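Gastport to Sort Paper Cups and Bakery Bags Separately From March

GASTPORT - Cafes and bakeries in the Canetti market hall will have to split their counter waste into three streams starting in March, under new rules published by the hall's operator, Tanguy.

The rules cover paper cups, plastic cups and lids, and bakery bags. At present all three go into the same bin behind the counters. Mistora, the firm that hauls the hall's waste, rejected 32 loads last year for mixed material.

Paper cups must be emptied and stacked, rim up, in a sleeve that holds 80. Black plastic goes in its own crate, as the optical sorter at the Mistora plant does not read dark plastic well and sends it to the reject line. 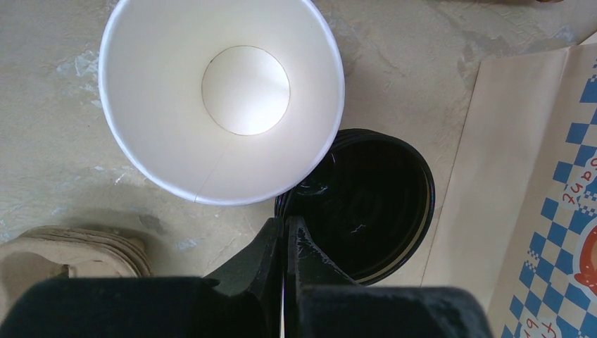 A stallholder asked whether the cups would need rinsing, and said that the sinks at the north end are already in use from opening to close. Tanguy replied that draining is enough. Cups with a visible plug of milk foam or syrup will be refused.

Bags are the harder case. Plain kraft paper can go in with cardboard, but many bags sold to bakeries have a foil-like inner layer that keeps grease off the outside. The layer does not separate in a standard pulper. Lined bags will go to general waste for now, whatever is printed on the front. 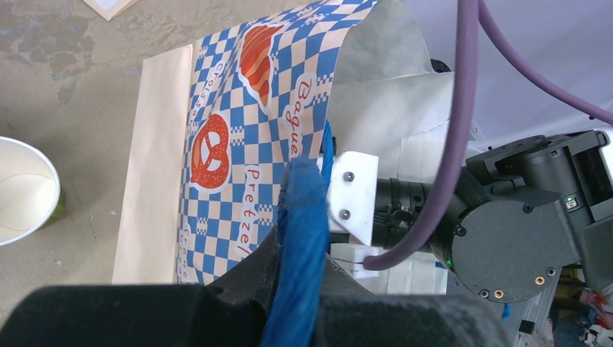
The test at the counter is a simple tear. A bag that rips with a clean, fibrous edge is treated as paper, and one that stretches or shows a shiny film is treated as lined. Bags with a window must have the window removed first.

Collections will run at 5 a.m. and again after closing. Each stall gets one free set of crates - extra sets cost $65. The rules apply to all stalls with a food counter, including those on short leases.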